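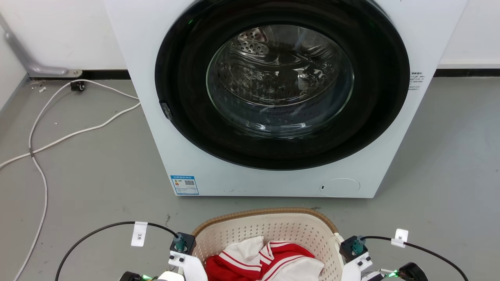
Setting up the Lobo kids' GPS watch with the Clultuda app

The following applies to the second-generation Lobo (the version with the side button and the charging contacts on the back plate). The first-generation model uses a different pairing method and has no school mode, so only the sections on contacts and strap care apply to it. The watch was bought at the regular price of $79 without a SIM. There are affiliate links in this article.

What you need

- the watch, its charging cable and a USB power adapter
- a nano SIM with data and voice, PIN lock switched off
- a phone with the Clultuda app installed and Bluetooth turned on
- the small screwdriver from the box
- the registration code, printed on the card under the watch tray

Check coverage before buying the SIM. The Lobo has no fallback to older networks, and a carrier that gives a usable signal in town may give none at the cottage or the campground. A prepaid plan with a small data allowance is sufficient. Location updates use very little data. Voice messages use more.

Charging

Charge the watch fully before the first start. The battery indicator is unreliable until it has seen one complete charge. After that, open Clultuda, go to Device, then Battery, and turn on the charge limit. This stops charging at 80 per cent. For a watch that spends every night on the cable, the limit is worth having; for a weekend away, turn it off the evening before.

The cable is magnetic and fits in one orientation only. If the charging symbol does not appear, turn the plug over and wipe the contacts with a dry cloth. Sunscreen residue is the usual cause.

Inserting the SIM

1. Switch the watch off by holding the side button until the screen goes dark.
2. Remove the two screws on the SIM cover. They are different lengths. The longer one goes back on the strap side.
3. Slide the SIM in with the contacts facing the screen until it clicks.
4. Check that the rubber gasket is seated flat in its groove.
5. Replace the cover and tighten both screws evenly. Do not overtighten.

A pinched gasket will let water in. If the cover stands proud on one side, take it off and start again from step 4.

Pairing

Turn the watch on and wait for the signal bars. This can take several minutes the first time. If the bars do not appear, put the SIM in a phone and confirm that it can open a web page. Many prepaid SIMs need to be activated this way.

In Clultuda, create a parent account, select Add device and enter the registration code. The app displays a short number and the watch should display the same one. Confirm on both. The parent account that completes pairing becomes the administrator. A second parent can be invited afterwards under Family, but administrator rights can't be transferred without a factory reset, so decide at this stage whose phone will be used.

The app then asks for the child's name, year of birth, height and weight. Only a display name is required. The other fields are used by the step counter and can be left blank.

Contacts

The watch stores up to 12 contacts. Enter each number with the country code, otherwise calls fail when the watch is roaming. The first contact on the list is the SOS contact, and it is called when the side button is held down. Voicemail is treated as an answered call, which ends the SOS sequence - choose someone who picks up.

Leave "Accept unknown callers" off. School offices often call from a withheld number, and these calls will be rejected too. They are not logged.

Safe zones

A safe zone is a circle on the map. The app sends an alert when the watch enters or leaves it. The default radius is 300 metres, and I left it there for both home and school. Smaller circles are possible but produce false alerts indoors, where the watch falls back on Wi-Fi positioning and the reported location drifts across the street and back.

To add a zone:

1. Open Map and press the plus sign.
2. Search for the address or move the pin by hand. For schools, place the pin on the building and not on the parking lot entrance.
3. Name the zone. Names appear in the alerts, so keep them short.
4. Choose alerts for entering, leaving or both.

Zones that overlap cause duplicate alerts. The Clandby map layer, which is switched on by default, shows building outlines more clearly than the standard one but loads slowly on older phones.

School mode

School mode locks the screen to the clock face. Incoming calls are rejected and voice messages are held until the period ends. SOS and location remain active. Set the periods under Device, School mode. Holidays have to be entered by hand, and the schedule follows the time zone of the phone, not the watch. Check it after travelling.

Some schools require smart watches to stay in the backpack whatever mode they are in. Ask first.

Strap and care

The supplied strap is silicone and stiff when new. The Norkberg fabric strap fits the same pins and is more comfortable under a snowsuit cuff, although it dries slowly. Both can be washed by hand in lukewarm water with mild soap, detached from the watch. Check jacket pockets before doing the laundry. The watch is rated for rain and hand washing only.

Common problems

Location not updating: set the update interval to Normal. The Saver setting reports only on request.

Watch shows no time: it takes the time from the network. Restart it near a window.

Alerts arrive late: exclude Clultuda from battery optimization in the phone's settings.

App asks for the registration code again: you are logged in with a different account from the one used for pairing. Log out and use the original address.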